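Print this page | E-mail this page

Workshop notebook
2022-10-31
Entered by Brayan Flores

Carried on with the shell pieces from the Gilargate clear-out. Heriberto had already sorted the bigger furniture into keep and go, so I took what he had left for me along the wall, mostly curved plastic parts off seating, plus two trays and a bin lid that had got mixed in with them. Bin lid went back to the kitchen.

First job was washing. Warm water, washing-up liquid, soft cloth. The marks that would not shift got a second go with a bit of bicarb on the cloth, worked in small circles and rinsed straight away. I tried the green scourer on the underside of one that was already cracked and it took the shine off in three strokes, so the scourer has gone in the drawer and should stay there. Old label glue came off with cooking oil left on for a quarter of an hour. The spray Heriberto bought does the same thing and smells a lot worse.

Water was off for a while before lunch, something to do with the floor below. Filled both buckets when it came back and have left one full under the sink.

Drying: stood them on edge along the towel, not flat. Flat ones hold water in the curve and leave a ring. I had this wrong in the last entry, where I said lay them face down. Ignore that.

Then the rims. Most of the damage on this sort of moulding is along the edge, where it gets knocked against desks and dragged along walls. I go round each rim with a fingertip, then with a cotton bud, which catches on any burr you would miss with the finger. Anything that catches gets a pencil tick next to it on masking tape. Small nicks I take down with 240 paper wrapped round a cork, then 400, then the back of the paper. Do not start with the coarse stuff on a glossy rim, it takes ages to get the scratches out again.

Spent longer than planned on the mustard and tan colours. The rim on this kind is glossy and the inside face a good deal paler, and a polish that looks right on one looks greasy on the other. Have settled on a dab of the plastic polish for the rim only, and a damp cloth and nothing else for the inside. Tried it on one half of an old offcut first and left it by the window to look at in daylight.
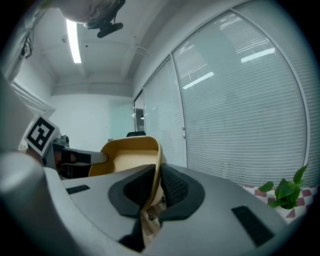
The other thing with thin rims is where you take hold of them. Pinch near the middle of a long edge and the whole piece wants to swing. Pinch nearer a corner or where the curve tightens and it sits much steadier. Same with storing them: two points of contact, one low and one at the side, with felt between. We have felt left over from the Rengifo cabinets, the grey roll on the second shelf. It is the sticky-backed kind so cut it and leave the backing on, otherwise we will be cleaning glue off these all over again.

Looked at stacking. The ones with the same curve nest well enough but they grip each other after a day or so and then you have to pull, and pulling is how the last one got its split. A sheet of brown paper between each stops it. Newspaper would do but the ink came off on the pale ones last time. Heriberto says tissue. We have no tissue.

Measured the crate we got from Flundton to see what would go in it. Inside width is 638 mm, so the larger pieces go in on the slant with a bit to spare. Depth is fine. The 215 mm divider that came with it is too short to reach across anything useful and I have put it with the scrap timber. If anyone wants it for a shelf end, take it.

Repairs. One split, 100 mm long, running in from the rim. Drilled a small hole at the inner end to stop it going further, cleaned the faces with meths, closed it with the two-part adhesive and clamped it with the rubber-jawed clamps, a strip of baking parchment either side so nothing stuck. Mixed too much glue as usual. Only did it up finger tight, since more than that squeezes the glue out and the edges step. Left overnight, do not move it, it is on the end bench with a note on it. The instructions say 10 hours at room temperature but the heating goes off in the evening so I would leave it longer.

Hairline crack on another, not through to the back. Did nothing to it beyond marking both ends with pencil and writing the date on the tape. If it has grown past the marks by December it gets the same treatment.

The Ilum adhesive pads we were asked to try for the feet: put four on a scrap piece, weighted it with the paint tins. Will look tomorrow. First impression is that they are a bit thick and will make things rock on a wood floor, where the old thin ones did not.

Room. Lights on all day, it was dull out. Shade side of a curved piece is hard to judge under the ceiling tube because the glossy parts throw it straight back at you. I ended up turning each piece until the reflection ran along the rim, and any dent shows as a kink in the line. Works better than looking straight at it. Worth doing again before anything goes in the crate.

Swept up after sanding. The dust is very fine and goes everywhere, so damp cloth on the bench before the brush, and bag the cloth. Mask was in the wrong drawer (now back in the top left). Down to the last few sheets of 400.

To get:
400 and 800 paper
brown paper, a full roll this time
cotton buds
masking tape, the narrow one
washing-up liquid

To do:
take the clamps off the split one and trim the squeeze-out with a blade held flat
cut felt for the crate sides
ask Heriberto whether the trays are going with this lot or back to Gilargate
check the polish test on the offcut

Note added by H. Montoya: trays go back. I have tissue at home and will bring it. Please don't throw out the divider, I want it for the drawer under the vice.

Print this page | E-mail this page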